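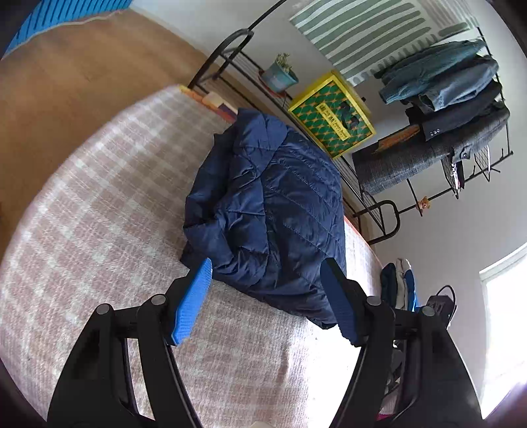
Hala Belkadi thinks a down coat should never see the inside of a washing machine, and I would like to know if the rest of you agree. She told me this at work, and now I am afraid to touch my winter things.

My case is a quilted jacket, navy, bought four winters ago. The collar is greasy and the cuffs are grey on the inside. The label is so faded that I can read only the 30 degrees. The dry cleaner near me asks 420 kroner for it, and last year a friend got hers back with a chemical smell that stayed until spring. I would prefer to do it at home, in July, when the attic is warm.

My questions are which soap, which programme, and how to dry it without a tumble dryer.

Roald Haugen

Re: Washing a quilted jacket
tambunan_tea

Hello Roald. I wash mine every year in a front loader and it is still fine. Wool programme, 30 degrees, slow spin, double rinse. Close all zips and turn it inside out. No softener, please! It sticks to the feathers.

First you must find out what is inside it. Many quilted jackets are polyester and then you can relax, they dry overnight on a hanger. Pinch it between two fingers. If you feel small quills it is down or feather.

Re: Washing a quilted jacket
Roald Haugen

I pinched it. There are quills, quite many of them, near the pockets.

Re: Washing a quilted jacket
oldmangle

Then I am with your colleague, more or less. The washing is not the dangerous part, it is the drying. Without a dryer the down goes into lumps the size of walnuts and stays wet in the middle for days. I ruined a good parka like this. It smelled like a wet dog and I had to throw it away.

Pay the 420 and ask them if they clean with water. Some do. Then there is no chemical smell.

Re: Washing a quilted jacket
tambunan_tea

I don't agree, oldmangle. My grandmother had no dryer and she washed feather pillows all her life. You lay the jacket flat on a rack with a towel under it, and every few hours you break the lumps with your hands. It took me three days last time. Boring, yes, but it works if the room is warm.

Re: Washing a quilted jacket
oldmangle

Three days of sitting beside a jacket. Your grandmother had more patience than me.

Re: Washing a quilted jacket
pippa_in_hindon

Could you use a launderette? We have one here with the big dryers. I put the coat in on low with some clean tennis balls, and take it out to shake it every 20 minutes. Mine needed over 4 hours in total, so bring a book and plenty of coins.

About the soap: I use Nistuvar liquid for wool and down, one small cap. Ordinary powder left white marks in my seams.

And for the collar only, you don't have to wash the whole thing. A soft brush, lukewarm water and a drop of washing-up liquid, then wipe with a damp cloth.

Re: Washing a quilted jacket
Roald Haugen

Thank you, all of you. I did not think of the launderette. There is one 11 stops away with the tram, so I will take the jacket and both pillows together.

This evening I will try the brush on the collar and the cuffs. Does the washing-up liquid have to be without colour? I have only the green one.

Re: Washing a quilted jacket
pippa_in_hindon

Green is fine on navy. Try it first on the inside of the hem.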